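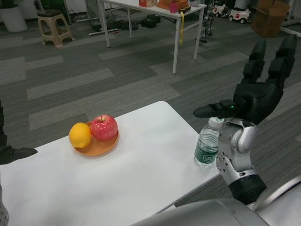
Vosora round plate, orange

We've had a soft spot for this one ever since the first boxes arrived in January, and it has become the plate we reach for when there's a bit of fruit to put out. It's plastic, it's properly orange, and it makes a lemon and an apple look like you've gone to some trouble over them! On a plain white table it does cheer things up no end, and several of you have written to say you bought one for the kitchen and then came back for the garden.

It measures 220 mm across, so there's room for a sandwich and a handful of crisps, or a slice of cake if it's that sort of afternoon. The rim is low, and larger fruit will sit partly over it, so if you're after something for a great heap of satsumas you'd be better off with the deeper Halonen bowl (325 mm, same orange, and very handsome it is too).

Sold in packs of 4. Top rack of the dishwasher is fine, but please keep it out of the microwave.

Also in the Vosora range: side plate, beaker, oval tray.

Orders usually leave us within 7 days. Orange back in stock 13/02/2024.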